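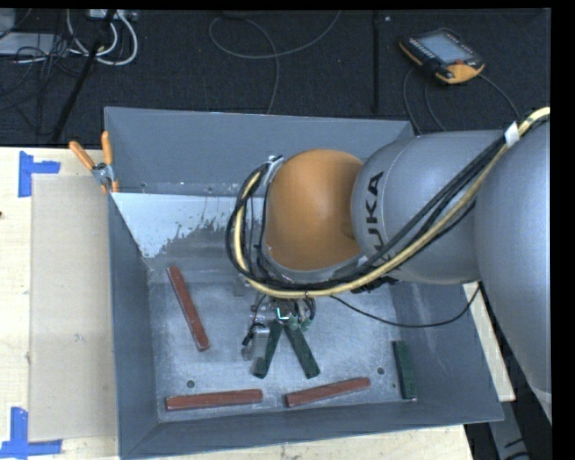 4 min read

Gray Metal Bins to Remain in Use at the Gullum Workshop Building

May 16, 2018

The Office of Shared Facilities has completed its review of storage and sorting containers at the Gullum workshop building. The large gray metal bins with sloping sides will be kept as the standard container for work done at the tables. The plastic tubs purchased from Valura will be withdrawn from the ground floor by the end of May and offered to other departments.

The review began after several groups asked for a single type of container in all of the shared rooms. Until now, each room has kept its own mixture of tubs, crates and trays, and items moved between rooms often had to be unpacked and repacked on arrival. An inventory prepared by Kai-wen Kwan of the facilities staff listed 1,107 containers in the building, of which 70 were metal bins of the large type. The remainder were mostly small parts boxes, which are not affected by this decision.

Users who took part in the review gave consistent reasons for preferring the metal bins. The flared shape leaves a wide opening at the top, so that long or awkward pieces can be lifted out without first being turned on end. The flat back wall gives a clear surface to work against. Several respondents also noted that the light floor of the bin makes small dark items easier to find than they are in the black tubs.

The principal objection concerned appearance. Bins that see regular use become scuffed, and the floor in particular soon shows pale scratches. The Office has concluded that surface marks of this kind do not make a bin unsuitable, and requests for replacement on those grounds will not be approved. A bin should be reported if a wall has been bent, if a seam has opened, or if the base no longer sits level on the table.

The rims deserve separate mention. They are straight and have a sharp edge, and users are reminded to lift a bin from beneath with both hands. A full bin should be moved by two people or brought to its destination on a cart. Bins must not be dragged across a tabletop. The wooden tops in the Indari Room were refinished last year, and long scratches have already been recorded on two of them. Felt sheets are available from the front desk and may be placed under a bin that will stay in one position for an extended period.

The following arrangements take effect at once for all shared rooms on the ground floor.

Bins in use belong on the table, with enough clear surface on at least one side for items to be set down. They should not be placed on chairs or on the floor of the walkway.

Empty bins are to be returned to the rack beside the supply closet and stacked no higher than the painted line on the wall. Bins of different sizes should not be forced together.

Contents should be of one kind wherever practical. Where mixed items must be kept in the same bin, a card listing them should be attached to the outside. Tape should not be applied to the inner walls, where the residue has proved difficult to remove.

Bins are to be wiped out with a dry cloth at the end of each booking. Water and general-purpose cleaner may be used if needed, provided that the bin is dried before it is stacked. Abrasive pads are not permitted.

Food and drink, including cups from the Zoëga Café, may not be placed in the bins at any time. The Office has received a number of comments on this subject and asks for the cooperation of all users.

An order for additional bins has been approved. When it has been delivered, the total held on the ground floor will be 100, which the review found sufficient for the present level of bookings. The new bins will be distributed first to the Indari Room and then to the assembly room across the hall. Groups that expect to need more than two bins for a single booking should state this on the reservation form so that the additional bins can be set aside.

The withdrawn Valura tubs are in serviceable condition and are supplied with lids. Departments wishing to receive them should submit a written request giving the number required and the room in which they will be kept. Requests will be met in the order in which they arrive, and collection is the responsibility of the receiving department. Tubs should be emptied by their present users before the end of the month. Contents left behind will be moved to the lost property shelf in the front office.

Questions about the inventory or the reservation form may be directed to Kai-wen Kwan at the Gullum front desk. The inventory itself can be consulted there during normal opening hours.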